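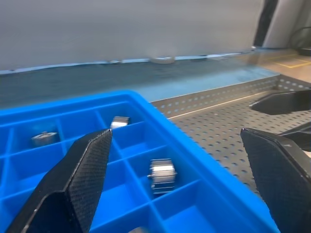 Week 6: Compartment trays, kitting, and what they are supposed to do for you

Notes for the bench assembly course, Trondau building. Read before the session. Corrections to Mereana Whitcombe, please, with the page number.

1. The claim

Every supplier catalog says the same thing about divided trays. Put small parts in separate compartments and errors go down, speed goes up, and the bench stays tidy. I have taught this unit for a while and I believe maybe half of it. The first half of these notes is the usual case for trays. The second half is what I think is wrong with it.

2. The usual case

Small metal cylinders roll. Put three of them on a metal table and sooner or later one is on the floor. A blue plastic tray with thin walls and a raised rim stops that, and I have no quarrel with it. Silver parts also show up well against bright blue, which helps when the parts are short and shiny and the light is bad.

The second argument is about mixing. If two parts have nearly the same diameter, and one has a stub on the end while the other doesn't, people will grab the wrong one out of a shared bin. One part to a cell forces you to look at it at least once, when you put it in.

3. Where the case gets thin

The walls do not know what belongs between them. A tray with no labels and no fixed layout is a bin with lines in it. Shayne Treloar's group ran the same kit in June with an unlabeled tray and with a plain shallow box. They handled 600 parts each way and the error totals came out so close that I wouldn't put money on either one. He thinks the sample was too small. It may have been. I would still like to see the large study that everybody seems to be quoting from memory.

Empty cells are the other problem. You will hear that an empty cell "tells you what is missing." It does if every cell is meant to be filled. If the kit uses only a few compartments out of the whole grid, an empty cell tells you nothing at all, and a missing part looks the same as a spare space. Think about this before you choose a tray just because it was on the shelf.

Orientation gets skipped too. A cylinder lying on its side in a square cell can point any way it likes. A part with a pin or shaft sticking out can end up leaning on the wall. If the next step needs the pin facing left, the tray has not helped you. You need a shaped insert, or you need to accept that someone turns the part by hand every time. For a run of 2,000 that is a lot of turning.

Last, getting things out. Catalog drawings are made from above, and hands don't come in from above. They come in at an angle, over a wall. Deep narrow cells hold parts beautifully and are miserable to empty. Try it with gloves on.

4. What I would do

Fill from one corner and keep to it. Put the largest part in a middle cell where there is room to reach it from either side. Don't put two parts that look alike next to each other. Label the rim. Tape is fine.

Lionel Jacquet disagrees with me about the middle cell and prefers the near edge. Try both and write down which one you'd keep.

5. Exercise for the session

Work in pairs. Lay out the Iken kit twice, first with any arrangement you like, then with a layout drawn on paper beforehand. Swap trays with another pair and have them name what is missing after one part has been taken away. Note how long it took and whether they were right. Guesses count as wrong.

Bring the sheet to the next class. Wiremu Kingi has the spare trays.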